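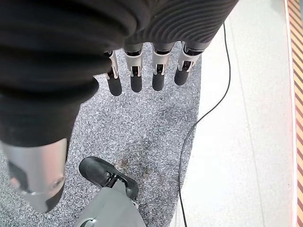

Blog > Workshop > Humanoid upkeep

Last updated: October 2026

I look after one humanoid at Sotbridge, and most of the job is sleeves, cables and fingertips. People ask me about the software. I don't write the software. I get the machine ready in the morning, put it right when it stops, and keep the logbook.

The unit is called Fawzy on the work sheets. When I took it over in March, the logbook showed 3,351 hand cycles on the right side and no note of anyone ever checking the fingers for play. That was the first thing I changed. Now I do both hands every 300 cycles. With the power off, I move each finger through its range, feel for a catch at the joint housing, and wipe the tip pads with a damp cloth. If a pad has gone shiny it gets replaced. I don't try to rough them up with sandpaper anymore. It worked for a day and left grit in the joint.

The fabric cover comes next. It keeps dust out of the arm but it creeps down toward the hand, and if it gets past the wrist it can catch when the fingers close. I pull it back, run the arm slowly through a reach, and look again. Then the same for the ribbed sleeves over the joints.
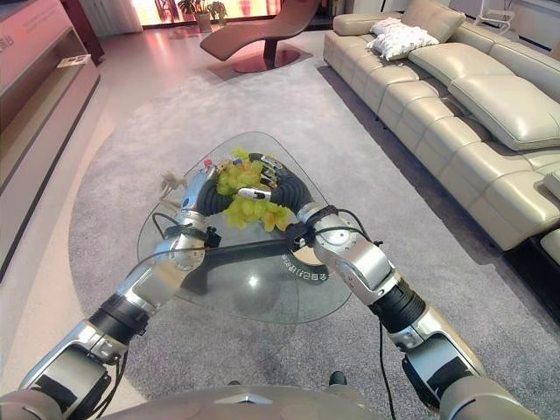

Fruit is a good check after hand work. A foam block will let you get away with too much grip force, and a bunch of grapes won't. I start from the lowest setting and go up a step at a time. Both hands have to share the load, so if one side is set wrong the bunch gets pushed over toward the other. Fault 211 usually means the two wrists disagree about how much they are carrying, and I clear it by zeroing both, arms down, before trying again. Zeroing only the one that complained is a waste of time.

Cables take up more of my week than anything else. Kenza Naciri, who had this job before me, left a note in the front of the logbook that says "slack at the wrist, none at the elbow." I follow it. I also walk the floor cable before every run and move it clear of the feet.

I have seven spare pads left from the last Irent order, and the next box is coming by way of the Kostdale depot. The left wrist sleeve is due to come off next. I'll write that up separately once I've done it, including which clips I broke.

We use cookies to remember your settings and count visits. Accept | Manage choices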